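Pondorley grippers: your questions

Did you build these yourself?
Mostly! My pal Patricio Escobar helped with the second pair (he's way better at wiring than I am), and we did it all in a shared workshop.

Why practice on cloth?
It's floppy and never lands the same way twice, so it's a great workout for a new build.
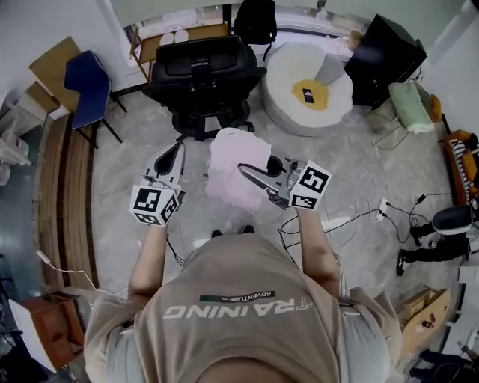

I've saved 171 takes so far, and nearly 70 are a mess, but I'm keeping them all.

Do the marker blocks have to be cubes?
Mine are, and I love them. Stick them on firmly before you start!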